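Fleltico opens winter bedding exchange with Flollwood, inviting households to pass on the pillows, throws and quilts they no longer use

FLOLLWOOD, Friday, January 10, 2025 - Fleltico, the family-run bedding and soft furnishings maker, is very pleased to announce that its winter bedding exchange will open its doors to the whole of the Flollwood neighbourhood this month, and will carry on right through to the end of May. Anyone with a cushion, throw, blanket, quilt or pillow sitting at the back of a cupboard is warmly invited to bring it along, have it looked over, and either take it home freshly laundered and mended or swap it for something else that takes their fancy.

The exchange grew out of a small trial held at the company's Wamska Street workroom last winter, when customers were asked to bring back any Fleltico item that had gone flat, faded or come apart at a seam. The company had set aside one long bench and a couple of sewing machines for the job and thought that would be plenty. By the close of the trial, 691 pieces had come across the counter, a good many of them made by other firms altogether, and a few of them plainly older than the people carrying them in. The bench was joined by a second bench, then by the lunch table, and the staff ate their sandwiches standing up until spring.

"We were touched by how attached people are to these things," said a spokesperson for Fleltico. "A throw lives on the end of the bed for ten years and it becomes part of the house. People would tell us which child had been sick on it, which dog had slept on it and which cottage it had gone to every summer, and then they would ask, rather shyly, whether anything could be done. Very often something could, and we wanted to be able to say yes to more of them this time."

This winter's programme has been given a proper home in the ground floor of the old Arnardóttir Building, at the corner of Wamska Street and the market square, where there is room for a drop-off counter, a mending area, a swap room and a few comfortable chairs for anyone who would like to wait. Parking is available behind the building, and the side entrance has a ramp wide enough for strollers and wheelchairs.

Plush and velvet-finish pieces will have a day of their own each week, as they ask for a gentler hand than cotton or linen. The pile can be crushed by years of sitting, and a hot dryer will do it no favours at all. Visitors on plush days can watch a short demonstration on brushing, steaming and storing these fabrics at home, and will go away with a printed care card in English or French.

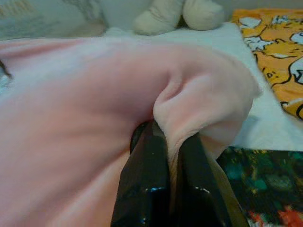 Soft pink plush, with the deeper shades showing where the fabric folds.

Colour is a subject on which the Fleltico team can talk for rather a long while, and they have put a good deal of thought into it here. The swap room will be arranged by colour instead of by size, so that a visitor with a grey bedroom and a longing for something cheerful can go straight to the pinks, or the mustards, or the greens. Matching thread is kept on hand in more than 600 shades, and where a perfect match can't be found the menders will happily show a few near ones against the fabric in daylight, by the big front windows, before a single stitch is put in.

Pillows are welcome too, both the everyday sleeping kind and the decorative sort that get moved to a chair every night and put back every morning. The company asks only that sleeping pillows be clean and dry when they arrive, and that feather and down fillings be mentioned at the counter so they can be kept apart from the synthetic ones. Fillings that have gone lumpy can be replaced for a modest fee, and a cover that is still sound will be washed and put back on.

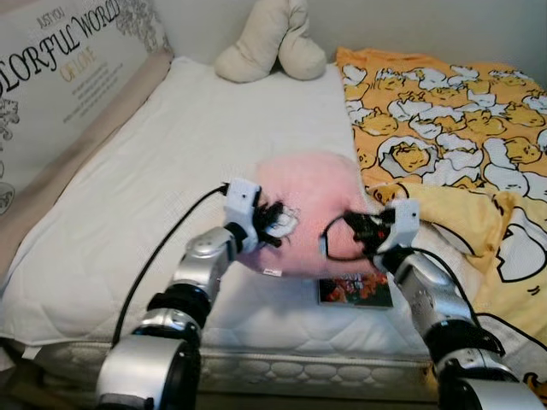
There is a practical side to all this as well. Fleltico weighed everything that came through during last winter's trial and arrived at a total of 1242 kilograms, nearly all of which was returned to its owner or found a new bed to live on. Pieces too worn to save were cut down for stuffing, draught stoppers and pet bedding, and the company intends to do the same this year. Local animal shelters that could use pet bedding are encouraged to get in touch early, as it does tend to go quickly once the cold weather settles in.

For those who would like to learn to do some of the mending themselves, the exchange will also host a series of evening classes. Each class is limited to 8 places so that everyone can get a seat near the lamp and a bit of individual help. Topics include closing a split seam by hand, replacing a zipper in a cushion cover, binding the edge of a quilt, and patching a blanket so that the patch looks like it was meant to be there all along. Beginners are very welcome. Thread, needles and tea are provided, and participants are asked to bring one piece of their own to work on.

"Some of our best menders started with a single cushion and a lot of muttering," the spokesperson added. "Please don't be put off if you haven't threaded a needle since school. Bring the cushion, and bring a friend if there's one handy."

Drop-off, inspection and swapping are free of charge. Laundering and small repairs are priced by the piece, with a list posted at the counter, and no work will be started until the owner has agreed to the cost. Electric blankets, heated pads and mattresses can't be accepted.

The exchange will be open Tuesday to Saturday, from ten in the morning until five in the afternoon, with late hours on class evenings. Registration for the evening classes can be made in person at the Arnardóttir Building or at the Fleltico shop counter.

About Fleltico
Fleltico designs and sews bedding, cushions and throws at its workroom on Wamska Street in Flollwood. Its products are sold through its own shop and through independent home stores across the region. The company also offers a year-round repair service for its own products - ask at the counter for a repair tag.

Media enquiries may be directed to the Fleltico front office during regular business hours.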